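Erst die Greifer, dann der Rest

Eigentlich wollte ich nur einen Roboterarm kaufen. So stand es jedenfalls im November auf meinem Zettel, mit einer Summe dahinter, über die ich heute lache (na ja, meistens). Dann kam das Angebot von Forkeck, und es hatte 19 Positionen! Flansche, Kabelsätze, Schulung, Ersatzbacken – der Arm selbst war fast eine Randnotiz.

Joar Westerberg, der bei Danus die Anschaffungen plant, hat mir am Telefon geraten, das Budget zu teilen: einen Topf für alles, was sich bewegt, und einen für alles, was das Teil berührt. Den zweiten Topf hatte ich glatt vergessen. Bei Plidesberg wollte man mir dazu gleich noch bis zu 2 Jahre Wartung verkaufen, das habe ich erst mal vertagt. 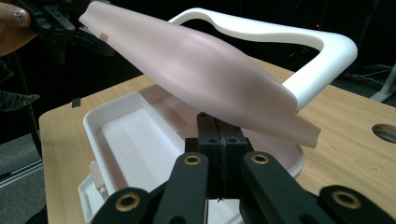 Greifer sind beim Budget der Posten, an dem ich am längsten gerechnet habe. Ein Klotz mit geraden Flächen ist ja schnell kalkuliert, aber so eine rosa Schale, in der Mitte bauchig und zu beiden Enden hin schmaler, fragt ganz anders nach Backen und Reibbelägen. Ich habe deshalb 2 Sätze Backen eingeplant und die teure Kamera von Bhat aufs nächste Jahr geschoben. Die Ersatzbuchsen kommen mit in die erste Bestellung, der Versand kostet ja sowieso!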